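Ticket: Intermittent loss of shared drive, Flustmont office
Category: Network / storage
Status: Open, pending second week of monitoring

Reported problem
Mapped drives drop out on the ground floor several times a day. Windows shows the drive as disconnected, open spreadsheets go read-only, and the connection returns without anyone touching it. First reported in March, after the move to the Milard switch. Wi-Fi is not affected.

Checks done so far
Server event log: no disk or service errors at the times given.
Switch log: port 13 goes down and comes back up, 5 times between opening and midday. No other port shows this.
Speed on port 13: negotiates at gigabit, then falls back to 100 Mb after some of the drops.
Firmware: current. Power saving on the ports was switched on by default. Now off.

Turning off power saving made no difference. The drops carried on the same afternoon, at 14:10 and 15:35. Port 13 feeds the small desktop switch under the window, so one bad link takes out every desk behind it.
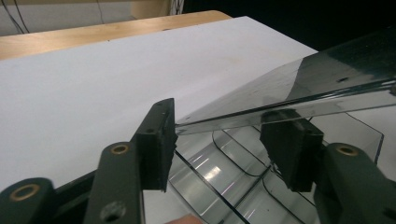
Després replied that they had the same pattern at their own site and lost a fortnight to it: the switch log pointed at one port, they replaced the switch, and the fault stayed with the cable. Their advice was to move the cable to a spare port first and see whether the fault moves with it.

Moved the cable from port 13 to port 5 at 09:20. The log showed port 5 dropping at 10:05 and again at 10:50. Port 13, with a test laptop on it, stayed up all day. The switch is therefore ruled out, and the fault is in the cable run, the wall socket or the desktop switch.

A continuous ping from the laptop to the server, 3000 packets, lost none on port 13. The same test through the suspect run lost packets in bursts, with clean stretches in between. That fits a poor contact better than a duplex mismatch, which would give steady loss under load.

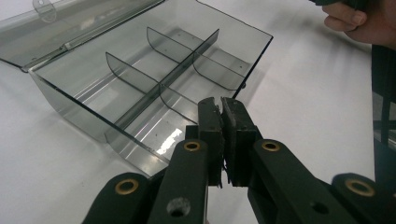

The wall socket came off next. Two of the conductors were not fully seated in the punch-down block, and the orange pair had been untwisted much further back than it should be. Re-terminated both ends of the run with new parts. The old plugs, the removed socket insert and the Bultero tester adaptors are being kept until the ticket closes – a clear-walled box with a hinged lid and dividers does for this, as the parts stay apart and can be checked without tipping them out. Please do not reuse any of them.

Result after re-termination
Wire map passes on all pairs. Link holds at gigabit. Ping test repeated with 2000 packets, no loss. No drops logged since, on either port.

Outstanding
Desktop switch under the window has not been tested on its own. If the drops return, bypass it before opening the wall again.
Cable left in port 5 for now. Port label on the patch panel still says 13 and needs changing.
Users asked to note the time of any further disconnection, to the minute if possible.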